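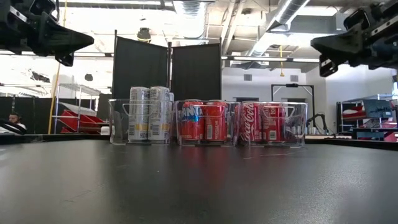

Drinks at the Plarkholm shared workspace are kept by members, for members, and most of the questions we get are about the bins. Each kind of drink has its own clear plastic bin with a handle slot near the rim, so Fanta goes in one and Coca-Cola in the next, and the tall slim cans get a bin to themselves even though they stick up well past the top. Please read through this before you write to the front desk.

*Last updated 23rd January*

## Can I put two kinds of drink in one bin?

No. If you have a single can left over from a meeting, put it with others of the same kind or take it home. Mixed bins have to be sorted before the order goes in.

## Why clear bins?

We used gray tubs until last April. People kept lifting them down to see what was inside. With the clear ones you can tell from across the room what is low.

## Do the cans need to face front?

It helps, but we don't insist on it. The red cans are easy to mix up when the name is turned away, so turn at least one can in each bin so the lettering can be read.

## Can I lay the tall cans down?

Stand them up. They roll when the bin is carried, and the bin will not stack either way.

## How much does a drink cost?

Members pay nothing for the first five cans in a month. After that it goes on your account with your printing. Guests of members drink free on the day of their visit – just write it on the sheet.

## Where does the stock come from?

Waditz delivers to the loading door on Hamdy Street. The standard order is 30 cans of each kind. If you want something we don't carry, add it to the sheet. We try a new drink when enough people ask for it.

## Can I carry a bin to a meeting room?

Yes, use the handle slot and keep your other hand under the base. Bring it back the same day. Room 353 has its own set, so leave those where they are.

## Are the cans chilled?

The bins are kept at room temperature. The fridge by the Dirkoter room holds a smaller number of the same drinks. If you take one from the fridge, replace it from the bins.

## How do I clean a bin?

Warm water, dish soap and a soft cloth. Do not use the green scrub pads, they leave the plastic cloudy. Dry the bin before you put cans back in it. The dark tabletops show every ring and drip, so wipe under the bins as well.

## What about a dented or leaking can?

Leaking cans go in the sink and then in recycling. A small dent is fine. Write either one on the sheet so we can ask for credit.

## A bin is cracked. What now?

Take it out of use and leave it at the front desk. Spares are in cupboard 57, along with the lids we don't use.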